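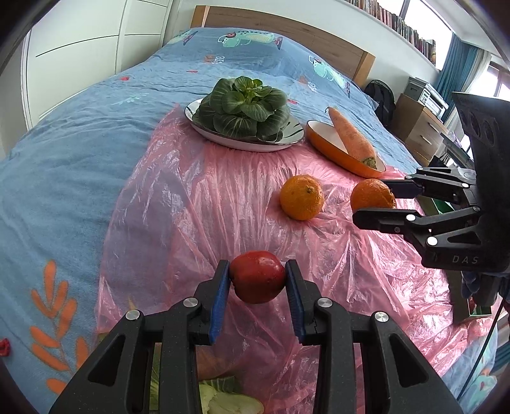
Fruit Before Noon and Other Things I Changed My Mind About

March 5, 2021

So I've been trying to eat more fruit. I know, groundbreaking stuff, please hold your applause. But I'm a person who, for most of my adult life, bought a bag of fruit every single week, put it in a nice bowl, admired the bowl, and then threw the whole lot in the compost nine days later while eating crackers over the sink.

Last August I decided that was enough of that. I'd moved to Plundden the year before and the grocery store here is not cheap, and one night I was scraping a liquid peach off the bottom of the bowl and thought, I am paying real money for this. I am paying money to grow mold in a decorative setting.

My first idea was the obvious one, which was to buy less. That lasted two weeks! The trouble is I shop hungry, and hungry me is an optimist. Hungry me sees a pineapple and thinks of all the mornings we'll spend together.

The second idea was smoothies, and I don't want to talk about the smoothies. I will say that if you put kale in a blender with a banana and walk off to answer the phone, it separates, and you have to look at it. My blender is a hand-me-down with three speeds that all sound like a leaf blower, so my upstairs neighbors also had opinions about my smoothie era.

What finally worked was so dumb I almost didn't write this post. I moved the bowl. It used to live on the dining table, where I never sit, and now it's on the counter right next to the coffee maker. I'm standing there every morning for four minutes anyway, waiting, staring at the wall, so I eat an apple. It's an apple because it's there and I'm bored. If there were a shoe there I'd probably chew on that.

I've gotten kind of snobby about apples as a result, which is a sentence I'd have laughed at a year ago. The big waxy red ones from the supermarket are fine (they look like the apple from a kid's alphabet book, and I do have a soft spot for them), but a lot of them are mealy by the end of winter. There's a stand out on the Allell road that sells a lumpy yellowish kind with no sign on it, and I asked what it was called and got told "the yellow ones." They're incredible. Sour enough to make your ears move. I drive out there with a canvas bag like some kind of pioneer.

Oranges took me longer. I love eating them and I hate everything that comes before eating them. The peel under the nails, the squirt in the eye, the white stringy bits. What changed it for me was cutting them in wedges, like halftime at a soccer game, and keeping the wedges in a lidded container in the fridge. Cold orange wedges at three in the afternoon are so good that I've started looking forward to three in the afternoon, previously the worst part of the day.

A few things I've learned along the way, in case you're also a bowl admirer:

Keep the bananas away from everybody else. I'd heard this my whole life and assumed it was a superstition. I hung mine on a cup hook under the cabinet and the pears stopped going brown overnight, so okay, fine, everyone's mother was right.

Don't wash berries until you're about to eat them. I used to wash them the second I got home because it made me feel organized, and then I'd have a fur coat by the next day.

Grapes go in the freezer. Just do it. They turn into tiny sherbets and you can eat a ridiculous number of them while watching TV.

Melon, I've given up on. I live alone and a melon is a roommate.

I also kept a little tally for a while in one of those Kornus notebooks with the graph paper, what I bought and what I tossed. It got boring fast and I stopped, but before I did I could see that nearly everything I threw out was something I'd bought because it was on sale. I don't even like grapefruit! I have never once liked grapefruit. I had bought it over and over, apparently in the hope that it would turn into something else on the bus ride home.

Has it changed my life? Eh. I'm not glowing. My skin is the same. I do snack less at night, and the crackers last longer, and I've quit doing that thing where I open the fridge and shut it and open it again as if a lasagna might have arrived. My compost bin smells better too, which I'm counting.

Next on my list is figuring out vegetables, where my record is much, much worse. I made the Limsakul cabbage salad that everybody in town seems to bring to potlucks and it was great for one meal, and then I had three quarters of a cabbage looking at me for two weeks. How do people finish a cabbage? If you have a trick, leave it in the comments, and please don't say soup. I've done soup.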